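WESTELL SHARED KITCHEN WORKING GROUP
Minutes of meeting, May

Present: Soon-im Bae (chair), Frans Smits, Yi-an Won, Tahira Bangash (minutes)
Apologies: Timothée Masson
Meeting opened 10.05 am.

1. Previous minutes
Accepted without amendment. Moved F. Smits, seconded Y. Won.

2. Matters arising
2.1 Replacement tap washers fitted at the Koken sink. Closed.
2.2 Key to the lower store still outstanding. T. Masson to report at next meeting.

3. Grey cabinet, window side
3.1 F. Smits tabled the asset record. The unit is entered as no. 3474, grey, timber, stacked drawers, flat top. It stands on the terrazzo near the window ledge. No change of location proposed.
3.2 The chair noted that the top continues to be used for food, drink and cleaning items together. Items recorded on it were a bag of Kettle sea salt and vinegar potato chips, a yellow sponge and a drink can.

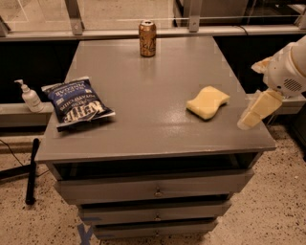
4. Surface use and cleaning
4.1 Agreed that food packets are to go to the pantry shelf and cans to the recycling tub. Sponges are to be kept at the sink.
4.2 Y. Won reported that the finish shows streaks when detergent is applied undiluted. Dilution to follow the label. Wipe from the ledge side towards the front lip and dry with a cloth.
4.3 Discussion on two-sided sponges. T. Bangash asked whether the green side is suitable for the grey finish. F. Smits considered it too coarse for regular use and asked that the yellow side be used until a test patch has been done inside the top drawer. Agreed.
4.4 Items on the top are to be lifted off before wiping. Y. Won asked that this be added to the laminated card. Agreed.

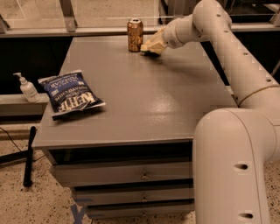 Item 4.3: green and yellow sponge on the cabinet top, green side down, can alongside.

5. Drawers
5.1 Knobs to be checked for tightness and the screws replaced where worn. F. Smits to action.
5.2 Labels to be fixed inside the drawers, clear of the fronts. Wording to be supplied by Y. Won.

6. Consumables
6.1 Quote from Min received for cloths and sponges, $565 including delivery. Nadine's quote not yet received. Decision deferred.
6.2 Current balance of the cleaning line is $53. No purchases before the transfer is made.

7. Actions
F. Smits: test patch, drawer knobs
Y. Won: card wording, drawer labels
T. Bangash: follow up Nadine's quote
T. Masson: store key

Meeting closed 10.50 am.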